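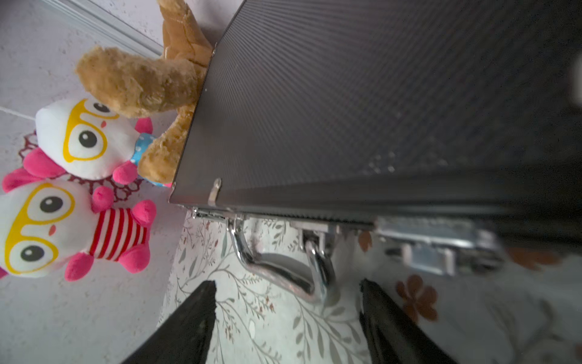
5 min read

The bus put her down at the Emurby turnoff and left. No shelter. Just the sign and the ditch and the case, which had been knocking her knee since Trokomley and would leave a mark the size of a plum.

September, and hot still. She hadn't dressed for it.

Nine miles to Gullaswood, the driver said. Somebody'll come by. He said it with the door already closing.

She walked. Changed hands. Walked. The chrome handle got slick in her palm so she wrapped her scarf round it and that was better for maybe a mile, then it wasn't.

What she'd told her sister – a week, maybe two. What she'd told her boss at Geraghty's – nothing. Left the apron folded on the flour bins and the key on top of the apron. Eleven years of four a.m. and she'd gone out the side door like a kid cutting class.

The letter was in her shirt. She knew it by heart, it wasn't long. Your father is not good. He asks do you still have it. Come if your coming.

Do you still have it. Not her. It.

A truck slowed around the halfway bridge. Old man, window down, dog in the passenger seat who wasn't moving for anybody. She rode in back with the feed sacks and held the case flat across her lap with both arms. Dust in her teeth. The reservoir going by, lower than she remembered, a fence running right down into the water and coming out the other side.

Whose girl are you, the old man yelled through the back glass.

She yelled the name of the road instead. He nodded like that answered it.

The house was smaller. Of course it was. Somebody had painted the door green and given up around the hinges. Her brother on the steps, heavier, a dish towel over his shoulder, and he looked at the case before he looked at her.

You brought it.

He asked.

He's asleep, her brother said. He sleeps mostly. Then, because he was never mean, only tired – there's soup.

She ate standing up. The kitchen clock still ran fast. In the back room the breathing went in and out and sometimes stopped for a second, and they both stopped too, spoons up, untill it started again.

After dark she went in and sat. Put the case on the bed by his feet. He was 84 and his hands were the same hands. She didn't open it. She'd thought the whole way about opening it, what she would say, how it would go.

He put his palm flat on the lid with his eyes shut.

Heavy, he said.

Yeah.

You carry it from the road?

Some of it, she said.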